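Project Pivano — Working group on demonstration recording
Minutes of the meeting of 15 November 2022
Place: Bragança, small meeting room, with a call connection to Drandgate
Chair and minutes: Aurelio Sotomayor
Present: recording team, policy training team, mechanical workshop. From Drandgate: their calibration engineer and one doctoral student.
Excused: the project coordinator

1. Minutes of the last meeting

The minutes were approved with one correction. Under point 4, the sentence "the pose error is solved" must be read as "the pose error is explained." The training team asked for this change and nobody objected.

From the old actions, the new finger pads were delivered and mounted. The text for the ethics office is still open. It stays with the chair.

2. Gripper width from the finger markers

The recording team presented the comparison that was agreed in June. The question was if the opening of the hand-held gripper can be measured from the wrist camera alone, or if we need the encoder which the workshop designed for the slider. Each recording was processed two times, first with the width from the camera and then with the width from the encoder, and the same policy was trained on both sets.

With large objects there is no difference that we can defend. With small objects the camera width is a little worse in the last part of the closing movement. The Drandgate engineer asked if this comes from the detection of the markers or from the bending of the soft pads. The recording team answered that the detection is complete in almost all the images, and that the pads are the more probable cause. When the pad is pressed, the rigid part of the finger continues to move and the contact surface does not, so the two values cannot agree.
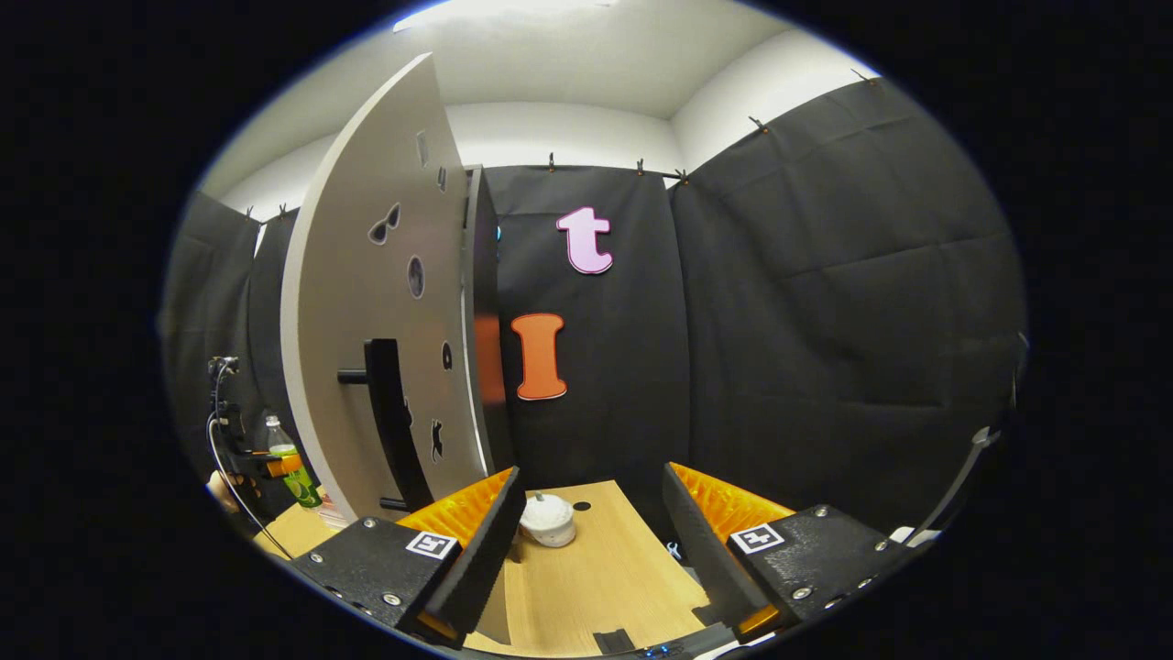 It was discussed what "closed" should mean in the data. The training team would like to have one number for the empty closed gripper and a different treatment for contact. The workshop prefers to define everything at the rigid plate, where the square marker is fixed, and to say nothing of the ridged orange pad in the width signal. For an object such as the white pot with the lid, the choice matters mostly at the knob, which gives the pads very little surface, and a small error of width there can mean that the robot opens too early. The training team showed two policy runs on the real arm where the lid was released before it was above the table mat. Both runs came from the camera-width data. The encoder-width data gave the same fault one time, so we should be careful with this argument.

Decision: the width is defined at the rigid plate in all the files. Contact is written in a separate column, which can be empty. The encoder will stay on one gripper only, as a reference.

A remark from Drandgate, to be kept here: the zero of the width must be measured again after each change of pads. This was forgotten with the pads of the summer, and three sessions have to be corrected by hand.

3. Localization in the curtained area

The chair reminded the group why this point is on the agenda again. The pose of the hand-held gripper is computed by Peston from the camera images and the inertial data. Black fabric gives almost no points for the map. In the first weeks the tracking was lost when the operator turned away from the table, and the map had to be started again from the beginning.

The large letters were fixed on the curtains to give the map some stable points with strong edges. The result was presented by the doctoral student. Of 13 sessions recorded with the letters, the map was lost in one, and there the operator had moved very fast toward the curtain and nothing else was in the image. In the sessions without letters it was lost in most of them. The student said clearly that the operators also had more practice in the second group, and that this was not controlled.

A longer discussion followed on two questions.

First question, if the letters make the data too easy. The training team is afraid that the policy learns to look at the letters and uses them as a sign for the position of the hand. They made a test in which the upper part of the image was covered during the execution. The policy became worse, but it became worse also in the way of moving around the large objects, which are in the same part of the image. The test therefore does not separate the two things. A better test would be to change the positions of the letters between training and execution and keep all the rest the same. This was accepted.

Second question, if the fabric moves. The curtains are held with clips along the top and they hang free below, so a letter can change its position slightly when a person passes behind or when the ventilation is on. The Drandgate engineer considers that Peston removes such points as outliers if the movement is quick, and that a slow movement is more dangerous, as the map follows it. He proposed to tighten the lower part of the fabric. The workshop does not want weights on the floor where the operator walks. They will try a thin bar in the lower hem.

Decision: the letters stay. Before the next block of recordings, the lower hem is tested with the bar on the back curtain. The test with changed letter positions is done first with the table task only.

4. The cabinet task

The recording team reported on the first trials at the gray cabinet. The operator reaches in from the open front, takes a bottle from the shelf and puts it on the table. The movement is short, but it brings three difficulties that we do not have on the table.

The first is the light. The compartment below the shelf is dark, and the automatic exposure changes when the camera enters and again when it leaves. In this short time the markers on the fingers are sometimes too bright to be detected, and the width is interpolated. The recording team proposes a fixed exposure. The training team is against it, with the reason that the robot will be used in rooms with other light and the images should contain this variation. No agreement was found in the meeting. Both versions will be recorded for one session.

The second is the strong bending of the image at the sides. The side panel of the cabinet is a straight piece, and in the wide lens it becomes a curve. For the policy this is not a problem, it sees always the same lens. For the calibration it is one, since the model we use is least correct near the border, and it is just there that the cabinet gives its best edges. Drandgate will send their calibration with more board positions near the border — they have it already, only the file format is different.

The third is the transparent bottle. The label gives enough texture. When the label is turned away, the policy hesitates and in some runs it takes the bottle too high, at the narrow part. It was suggested to record with the label in all directions. The operators should not correct the direction before they start, which they do now by habit.

Decision: the cabinet task enters the main data set when the calibration is replaced. Until then the recordings are kept in a separate folder and they are not used for any figure in the report. 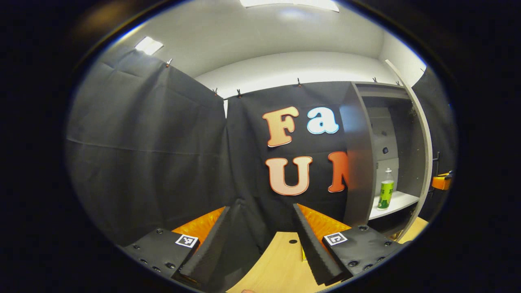
5. Rules for the operators

The draft text was read aloud and changed in the meeting. The agreed version is:

Start with the gripper still, above the table, with the letters in view.
Open the fingers fully and close them fully one time before the task. Do this also if it was done in the session before.
Hold the gripper by the handle only. A fingertip in front of the lens or over the desk does not make the recording invalid, and it should be written in the log.
Turn toward the cabinet slowly.
If Peston reports a lost map, stop and put the gripper down. Do not try to find the map again by moving.
Between two demonstrations, change the position of the object by hand. Do not change the position of the curtains, the clips or the cabinet.

The recording team asked how long a session may be. The wrist of the operator is tired before the battery is. It was agreed that an operator makes a break after six demonstrations of the cabinet task. For the table task no limit is given.

6. Report to the partners

The chair will write the section on the method, and the training team the section on the results. The comparison of point 2 can be shown as it is, with the remark on small objects. The comparison of point 3 can be shown only together with the remark on the practice of the operators. The Drandgate side asked that the name of Peston is accompanied by the version, as they changed the outlier filter during the autumn.

There was a short exchange on the word "automatic." Our width measurement is automatic after the closing and opening at the start, and this start is done by a person. The text will say so.

7. Other matters

The workshop has material for five more pairs of finger plates. If somebody wants a different place for the marker, it must be said before the cutting.

The cable of the reference encoder touches the hand of the operator in some positions. The workshop will move it to the other side of the base.

8. Actions

Correct the width zero in the three sessions of the summer — recording team
Bar in the lower hem of the back curtain, test and short note — workshop
Test with changed letter positions, table task — training team with the doctoral student
Calibration with border positions, converted to our format — Drandgate
One cabinet session with fixed and with automatic exposure — recording team
New version of the operator rules, printed and placed near the table — A. Sotomayor
Text for the ethics office — A. Sotomayor

The date of the next meeting will be fixed by e-mail when the calibration has arrived.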